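23rd October

Tenants' group asks landlord to show its sums on "all-in" energy charge

Stedoden Tenants' Association has asked the managing agent Aerts to publish the meter readings behind its new flat-rate energy charge before anyone at Druvwood is made to pay it.

Aerts wrote to tenants in July promising a "simpler, fairer" bill. The letter gave a saving of 15 per cent and no working. We have asked for the working twice and been sent the same leaflet twice.
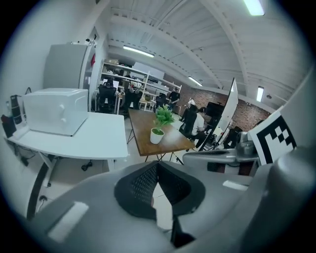
Small oven and fridge at Druvwood.

The charge treats every flat alike, whether the tenant cooks daily or lives on sandwiches. Aerts calls this fair. We would like to know to whom. Its one published figure, a block total of 3113 units, covers no stated period and could mean anything.

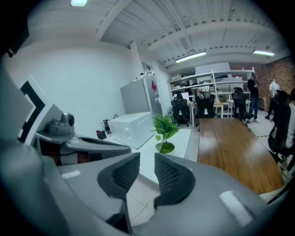 Table with microwave and pot plant, Druvwood.

"I'm told I'll be better off, and I may be," said Pieter Mertens, who chairs the association. "I was told that about the lift contract as well. Show me the readings and I'll stop asking."
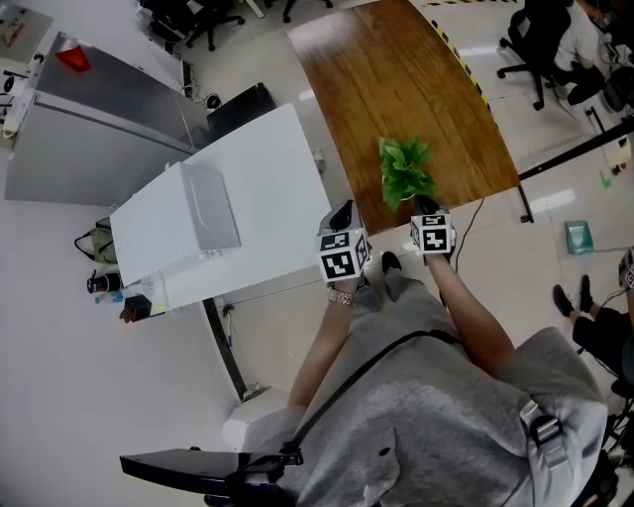 Aerts also points to its scheme at Limska, where it says tenants are happy. We wrote to 16 households there. The replies so far are mixed — two had not heard they were on a flat rate at all.

The association is not against a single bill. It wants the readings, the unit price and a way to opt out, all in writing.

Copies of the letters are available from the association on request.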